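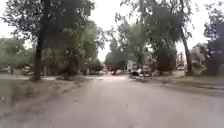
Hannelore Kofler
Route testing coordinator, Dridville site

Search the archive Search

Filed under: Open days and visits / Outdoor robots

To the list,

Several people wrote to me after the Dridville open day with the same handful of questions, so I am answering them in one message. I have left in the part of the earlier post that I am replying to.

> We came up for the afternoon session and saw the Ristora unit drive the avenue by itself. Two things were not clear to us from where we stood. First, how does it hold its side of the road when there is no paint on it? Second, what does it do about parked cars? Our own test street at Kisach has a center line and we lean on it a lot. Also, is the route going to be open to other groups, and what would we need to bring?

On the first question, the planner does not look for lane markings at all. It works from the road edge. On the avenue that means the change from asphalt to verge, and the verge is patchy, with grass in some places and bare earth in others. We had trouble with this early on. The first version was tuned on a neat concrete curb and it drifted left wherever the grass was worn. The Tannous software we ran at the open day looks at a longer stretch of edge before it decides anything, and the drift is mostly gone.

The stretch we use for the demonstration is 520 meters from the start box to the turning point. It is straight and has big trees on both sides, and the branches nearly meet over the road. Satellite positioning is poor under them. That was one reason we picked it. If you only test in an open parking lot you learn very little about this.

On parked cars, the unit treats any car near the road as something that might move. It slows down, gives it as much room as the road allows, and speeds up again when it is past. Visitors on the day thought it was hesitating. It was doing what it was told to do, though I agree it looks slow from the sidewalk. We may raise the passing speed a little before May.

Someone asked me about people on foot. We had 2 marshals walking with the unit for every run, each with a stop button. Please do not read the open day as a claim that it can be left alone on a public street. It can't, and we have not asked for permission to try.

We logged 41 runs over the whole visit, counting the short ones in the morning. The log is with the site office and I can send it to anyone who wants it. The runs where a marshal pressed stop are marked, with a note for each.

As for other groups using the route, yes, from May. Bring your own marshals and your own insurance letter. We will supply the cones, the radios and a place to charge. Write to me first, as the road is only ours in the mornings.

For those who asked, the slides from the indoor talk still need two corrections and will go up after that.

Hannelore

Last updated: 1 April 2021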